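Can I turn camouflage offcuts into patchwork cushions?

Posted in Sewing and Mending

Sheila Haworth
I've been given a bag of camouflage fabric and I'm itching to make floor cushions for the den in our garden! I've only ever pieced plain cottons. Do I need to match the pattern at the seams, and how big should I cut the squares?

carncombe_quilter
Oh, lovely project! Don't bother matching. Cut 19 cm squares, sew with a 1 cm seam and press them open. Wash the lot first, though, as mixed offcuts can shrink at different rates.
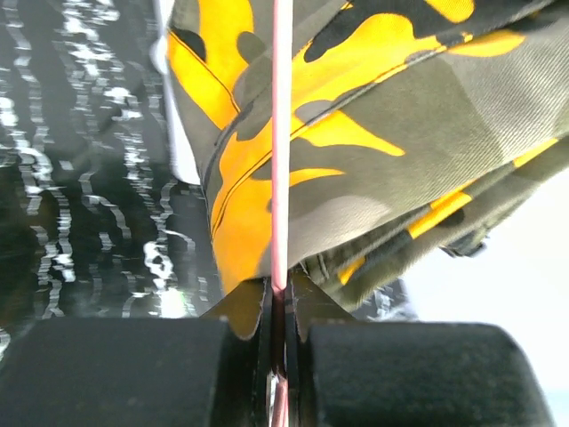 Bañez
Floor cushions are my favourite thing to make, so do go big! I'd cut larger pieces than that, because small squares chop a bold print to bits. With golden yellow, olive, grey and black all in one cloth you get plenty going on without much piecing, and a plain black back would look smashing. Use a size 100 needle if yours is thick, and put a zip in (I didn't on my first two and regretted it every wash day).

tonotton
I made 10 of these for our Scout hut. Old duvet stuffing works, chopped up small. Takes ages but it's free!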